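Keeping the Ondix hand units in service
Interview, Jan 26, 2026

The Ondix is a hand-held gripper: the same fingers and mounting hardware that go on the arm, on a body that a person carries and squeezes by hand. Haneck runs a small set of them in Trostton. We spoke to the technician who has maintained them since May, mostly about fingers, cables and what goes in the log.

What gets checked first

The technician starts every session at the fingers, before anything is plugged in. The ribbed part of each finger is soft and is meant to bend around whatever it closes on. A new one returns to its shape at once when released. An old one returns slowly, or keeps a slight lean to one side.

"I push the tip sideways with my thumb and let go. If it comes back to center, fine. If I have to wonder whether it came back to center, I change it. It's a four-screw job and the part is cheap compared with a day of bad recordings."

The ribs are inspected at the root, where they meet the outer strip. Splits begin there. A split rib still grips, so the operator will often miss it, but the finger then bends more at that point than the one opposite and small objects rotate as they are picked up. The technician described this as the most common fault reported under the wrong name. It usually arrives in the log as "slipping."

After the fingers come the plates on either side. These carry more screw holes than any one build uses, so that the finger position can be moved. All screws in use are checked with a driver by hand. No power driver is used on them.

"The plates are forgiving up to a point. Once you have pulled the thread in one hole you move to the next hole, and then your left and right don't match, and then you have a gripper that closes off center and you've forgotten why."
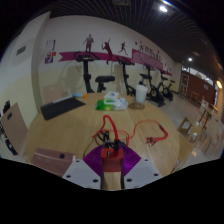

Cables and connectors

Most of the conversation was about cable. The units are used wherever there is a table free, which can mean a room meant for something else, and the wiring is set out fresh each time. Red, orange and black leads end up on the tabletop together, and the technician does not insist that they be tidy. The requirement is slack.

"People want to see it bundled and tied. I don't mind a heap on the table. What I mind is a straight line between the hand and a plug, since then the plug is doing the job of a strain relief. Leave a loop. Leave a big loop."

The rule in Trostton is that the operator picks up the unit, moves through the whole reach needed for the task and turns the wrist both ways, while someone else watches the connectors. If any plug moves on the table, the loop is made larger. Only then is the unit powered.

Connectors are not swapped between units. Each lead is matched to a unit and stays with it, including after a repair. The technician traced one recurring dropout over several weeks to a socket that had been opened up slightly by a plug from another set. The contact was good at rest and poor in motion, and it passed every bench test.

"On the bench nothing moves. That is the trouble with bench tests on a thing you carry. Now I test with the unit in my hand – same posture, same swing – and I tap the connector with a pencil while I look at the readout."

Unused plugs are left on the table where they can be seen. They used to hang over the edge, and one was stepped on.

Counting closes

The service interval is set by the number of closes, with hours recorded for reference only. The count is taken from the recordings. At the last finger change the retired pair had 2,502 closes on it, which the technician regards as a good run for this material. The pair before that was taken off early because of a split.

The log for the same period holds 117 entries. Many are one line long. The technician asked for it to be kept that way.

"Date, unit, what you saw. Don't tell me the cause. If you write 'motor fault' I will spend the morning on the motor. If you write 'left finger stops short,' I'll look at the left finger, and probably it's a crumb in the slide."

Cleaning is covered by the same log. Fingers are wiped at the end of a session, dried with a cloth, and not put away closed. The technician uses plain water first and an ordinary wipe if that is not enough. Solvent was tried once on a scrap finger. The surface turned shiny and lost its hold on smooth plastic, and solvent has not been used since.

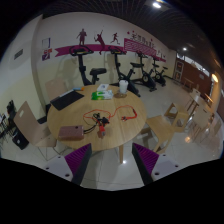 Both fingers of the hand unit at the edge of the table, with the ribbed panels facing each other and the wiring on the tabletop.

Setting the pair

A finger change is always done as a pair, even where one side looks sound. Haneck buys the ribbed parts from Pawłowska, a molding shop, and they are supplied in matched bags. Stiffness varies between batches by enough to feel. With one stiff and one soft finger, the grip settles toward the soft side, and the offset shows up later when the recordings are compared with the arm.

The procedure the technician follows is short. The mount is held in a vise with soft jaws. The old fingers come off, and the plates are wiped and checked for raised edges around the holes. The new fingers go on with the screws only started. The unit is then closed slowly by hand until the tips touch, held there, and the screws are brought up in turns, a little on the left and a little on the right.

"If you tighten one side all the way, it walks. You will see the tips cross. Close it, look at it from the front, look at it from the side. I also close it on a strip of paper and pull. It should drag evenly across the width."

Two faults are treated as grounds for taking a unit out of service the same day: any play in the mount, and any lead that has to be held in a certain position to work. Everything else is logged and can wait for the end of the session.

Asked what should change in the next version, the technician named the cable exit, which should leave the mount at an angle, away from the operator's wrist, and a locking connector in place of the friction type. A prototype bracket for the first is on trial on one unit. The connector is waiting on a quote.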